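Workshop notebook, credit documentation desk
May, started 8:40

Continuing with the Hirvonen facility. Yesterday I stopped at clause 33 because the definitions did not match the schedule, and I did not want to guess. Today I read both again from the beginning with a ruler under the line, slow but good for me.

The problem is the word "Guarantor". In the main agreement it means Deson only. In schedule 2 it means Deson and every subsidiary which signs an accession letter. Vakska signed such a letter, so under the schedule Vakska is a guarantor and under the agreement it is not. If the borrower stops paying, this is the first thing their counsel will write to us. My opinion is that the agreement wins, as there is a priority clause on the same page as the notices, but the priority clause says "in case of conflict" and a person could argue that a wider definition is no conflict. I would not like to be the one who argues the other side, but I could do it.

Proposed repair: a short amendment letter, one page, signed by all parties. I drafted it before lunch. It changes the definition in the agreement and leaves the schedule alone. Please do not use the old template from the shared folder for this. It still has the governing law line from the Flumton deal, and I have already removed that line by hand from three drafts this month.

11:15. Checked the collateral list against the register. The list has 81 items and the register has 81 items, so I was happy for a few minutes. Then I saw that item 3553 in the register is the old number of a lease which was renewed under a new number. The count is the same but the lease is not. I marked it in yellow and asked the registry for a certified copy. Their answer was an automatic one. I will ask again tomorrow morning when the phone line is open.

Note for whoever takes the next file: compare the numbers and also the dates of the documents. I compared only numbers the first time and lost half a day.
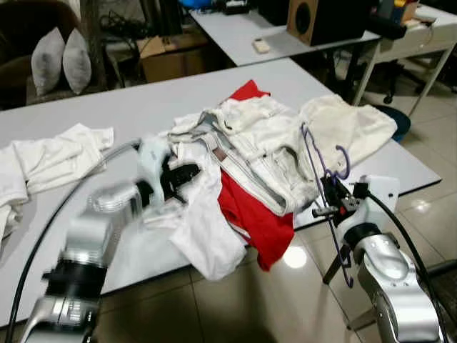 Red garment under the white trousers, arms at the pile.

13:30. Margin call wording. Our standard text gives the counterparty "two business days from receipt". The Hirvonen version says "two business days from dispatch". It looks like a small thing, but when a notice goes out late in the afternoon before a holiday, the difference can be almost the whole period. I asked for "receipt" and for a definition of it: email is received when it is sent, unless an error message comes back, and after 5 p.m. it counts as the next business day. Their side has accepted the first half and is silent about the second. I take silence as no for now.

I also noticed that the notice address for Vakska is still the old office. For Deson it is correct. A wrong address is the cheapest mistake to repair and the most expensive to find later, so I put it in the same amendment letter, as paragraph 2. If the partners prefer two separate letters I do not mind, but then please send both on the same day.

15:10. Short talk with the risk people about the netting opinion. They want to know if they can show the exposure as one net amount. I said yes for the trades under the master agreement and not yet for the ones which were moved over from Flumton. Those were transferred by novation, and I have seen only unsigned copies. The cover email says "signed versions to follow", and I could not find that they followed. Until I hold the signed papers I will not put my initials on the opinion. Risk was not pleased but they understood, and they will report gross for these trades this month.

I looked again at my own memo from the winter about this same question. The reasoning is fine, but I wrote "should be enforceable" in one place and "is enforceable" in another. For a reader at the desk these are very different sentences. Corrected to "should be" in both, new version saved, old one kept with the word "superseded" in its name.

Open points:
- Guarantor definition: letter drafted, waits for second reader
- Lease with the old number: certified copy requested, no real answer
- Receipt of notices after 5 p.m.: waits for the other side
- Vakska address: in the letter, paragraph 2
- Flumton novations: signed copies missing, search the archive boxes on the lower shelf as well
- Template in the shared folder: I will clean the governing law line myself if there is no objection

16:50. The second reader has the letter. She found one comma which changed the meaning of the carve-out in the second sentence, and she was right. Fixed and printed again. Tomorrow I start with the registry call.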